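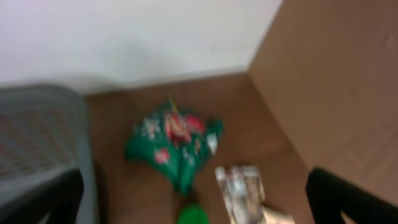

Section 4: Choosing a Spot and Setting Up

Your Inix countertop dehumidifier arrives in one box with four rubber feet, a water tank, a power cord and a registration card you will lose. Set aside an afternoon. Most of it is waiting.

4.1 Before you plug it in

1. Stand the unit upright and leave it alone for 16 hours. Yes, overnight. The compressor oil has to settle, and it can't be hurried by standing over it.

2. Peel the film off the control panel. There are two layers. People have run the unit for years with the second one on and written to us about the dim display.

3. Press the feet into the holes underneath until they click.

4. Pick a flat, level surface that can hold a full tank. If a marble rolls off it, so eventually will the Inix. 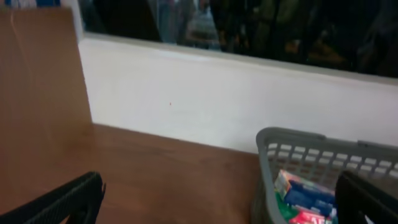
5. Leave 13 inches clear above the top grille. Curtains count as an obstruction, and so do cats.

6. Plug straight into a wall outlet.

CAUTION: Do not use an extension cord, including the good one from the garage.

4.2 First run

1. Slide the tank in until the green light comes on. A blinking light means the tank is nearly in, a condition the unit does not recognize.

2. Set the humidity to 40 percent and close the doors and windows. Drying the whole of Bokthorpe is beyond this model.

3. Let it run until the tank is full, then empty it into a sink.
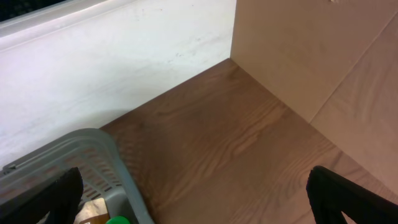
Page 16

NOTE: The water is not for drinking. It isn't for fish, either. Thomas Cattaneo on our help desk would like this repeated: not for fish.

4.3 Around the unit

Keep paper goods and light wrappers away from the intake on the back. The fan is stronger than it looks and has no taste. If something gets pulled in, unplug the unit, take off the rear cover and remove it by hand.

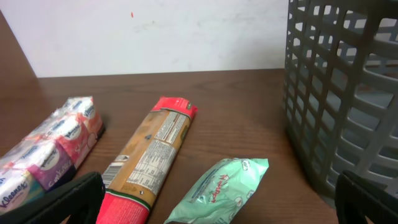 Fig. 4-3. Tabletop with wall behind.

Wipe the intake screen every two weeks with a dry cloth. If the unit hums, that is the fan. If it rattles, check the feet. If it does both and smells warm, switch it off and call Hollmann Service in Broneck with the serial number from the underside, which you should have copied down before step 4.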